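Mon 6 September
Bench book, glaze and clay room, Bendholm

Picked up the crazing problem again on the Mosquera white. Last batch out of the small kiln was fired Thursday night and left shut until Saturday. Cracks were already showing on two of the bowls when I unpacked them, fine ones, mostly on the inside curve where the glaze had pooled. The flat tiles from the same shelf looked clean at that point. By this morning the tiles had gone as well. Rubbed ink into them to make the lines show and the net is much closer on the thick end than the thin.

So it is the fit between glaze and body, as we thought in the spring, and not the cooling. I had half hoped it was the cooling.

Body is still the Boltell stoneware, bag opened in August, no additions. Glaze is the Mosquera recipe as written on the card, sieved twice. I checked the card against the old book and the feldspar figure had been copied correctly. The silica is on the low side for a glaze with that much feldspar in it. Whoever wrote it down first was probably using a different clay.

Plan for this round is a line blend. Base glaze at one end, base plus extra silica at the other, with steps between. Weighed out 2,000 g of base dry, which should do the whole line with enough left for a control pot. Mixed dry first, then into water, left to slake over lunch. The bucket scale drifted by a gram or two when the door was open, so I shut the door and weighed the small additions on the other one.

Bisque tiles for the blend are stamped on the back with the step letter. The stamps did not take well on the last few because the clay had gone too stiff. I have gone over those in iron oxide with a fine brush. If the letters burn off, the order on the shelf is A at the door side and onwards to the back. 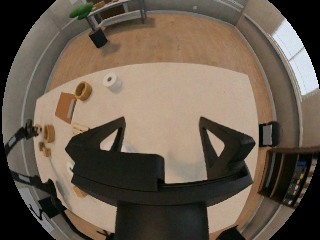
Tanner Charbonneau read the page over at tea and thinks I am changing the wrong thing. His view is that extra silica will stiffen the melt and we will lose the soft surface that made us want the Mosquera white in the first place, and that swapping part of the soda feldspar for a lithium one would bring the expansion down without touching the gloss. He also asked whether anybody had tried it on the Ovex body before blaming the glaze. I don't think anybody has. There is half a bag of Ovex under the wedging table, a bit dry at the top but usable.

I take the point about the surface. Lithium feldspar costs a good deal more and we have very little of it, so silica goes first. I will put one Ovex tile in at each end of the blend as a check. Needs bisquing, so those will have to follow in the next firing.

Dipping done by half past three. Three seconds each, second dip over the top third only, so that every tile has a thick and a thin part. Step D went on heavy because I had not stirred it up properly. Scraped it and did it again. The scraped one is in the reject box, please leave it there.

Kiln notes. Middle shelf, tiles upright in the clay stands, control pot at the back left. Cones front and back. Programme as last time up to the top, soak shortened a little. I have stopped the ramp at 130 degrees for a long hold at the start because some of the stands were only made last week and I do not trust them to be dry. Meter read 3,226 before switching on. Write the closing reading next to it when it finishes, whoever is in.

Do not open above 67 degrees. Last time the lid was cracked early to see how things looked, and then we could not say whether the first cracks on the bowls were from that or from the glaze.

After unpacking: ink test straight away, again after a week, and then the freezer and boiling water test on whichever steps still look sound. Keep one tile of each back untouched until December and ink it then. The old white passed everything in its first week and was crazed all over by the end of the term.

Still to do: order silica, label the base bucket, clean the 80 mesh sieve, find out where the spare cone packs went.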